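Search this forum
Enter keywords
Advanced search

Old desktop: fix it up or let it go?

mossyporch
OK so I have a Lornel desktop that I bought used, and it has been my everything machine ever since. Bills, photos, recipes, a couple of games that were old when I got them. Lately it takes forever to get to the desktop and the fan sounds like a hair dryer whenever I open more than a few tabs. The repair counter at Dunleavy quoted me $255 for a new drive, more memory, and a cleaning. A refurbished one from the same shop starts at $200 and has a newer everything. My gut says fix it, my spouse says I'm being sentimental about a beige box. What would you do?

tinfoilhat_gary
Buy the refurb. You'd be paying more to keep the slower computer.

pennybun
Whoa, hang on. Did they say how much of that quote is labor? Drives are cheap and putting one in takes a screwdriver and a free evening. I did mine in September with my laptop propped open next to me playing the how-to, and I'm someone who once put the batteries in a smoke alarm backward. Twice.

mossyporch
$60 is the cleaning all by itself, I do remember that part because I made a face. The rest wasn't split out. I can ask.

pennybun
Sixty bucks to blow out dust!! A can of air and do it on the porch. Hold the fan blades still with a finger while you spray.

oldsolder
I fixed these for a living for a long stretch so let me ramble a bit. Slow boot is nearly always the drive, especially if it's the spinning kind. Loud fan is dust, or the paste between the processor and the cooler has dried out, or both. Neither one means the computer is dying. People bring in perfectly good machines with a clogged heatsink and walk out with a receipt for a new one, and it used to drive me up the wall.
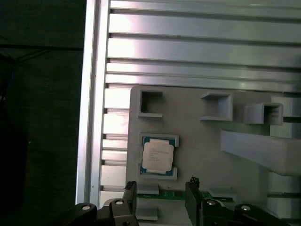
If you do take the cooler off, run the machine for a few minutes first so the paste softens up, then shut down, unplug it, and twist gently before you pull. Wipe the old stuff off with rubbing alcohol and a coffee filter. New paste goes on about the size of a pea. I've used the Zurkari tube for years and one tube lasts me forever, but any of them will do. Then watch your temperatures for a day.

tinfoilhat_gary
And if they bend a pin they've got a doorstop. I stand by the refurb. Newer machine, some kind of warranty, still gets updates. That last one is the big thing for somebody who pays bills on it.

oldsolder
Fair point on updates, I'll give you that one. Mossy, which version of the operating system is it on? If it can't move up to a supported one I'd change my answer.

mossyporch
Had to go look. It says it's eligible for the upgrade, I just kept clicking "remind me later" because the drive was almost full. So maybe I did this to myself.

quiltsandcats
Please back up your photos before you touch ANYTHING. I lost a whole Christmas that way. I keep two copies now, one on a Skorken external that lives in the closet and one at my sister's house.

mossyporch
Yikes, ok. Ordering an external tonight.

birchbeer19
Middle option: do only the drive. See how it feels. If you still hate it, pull the new drive back out and use it in the next computer, so you're hardly out anything. Skip the memory unless you're maxing it out, a lot of shops just toss that in.

tinfoilhat_gary
Not every refurb has a spot for the same kind of drive, so check before you count on moving it over.

birchbeer19
Sure, or put it in a cheap case and use it for backups. Still useful.

mossyporch
Update, 28 December 2025. Called Dunleavy and they'll do just the drive and copy everything across, and I'm doing the dust myself this weekend. Leaving the paste alone for now (sorry oldsolder, I chickened out). Photos are backed up and I moved a second copy to a stick in my desk. Gary, if it croaks by spring you can say you told me so.

tinfoilhat_gary
I'll put it on my calendar.

quiltsandcats
A stick in the same house isn't a second place! Mail it to a relative!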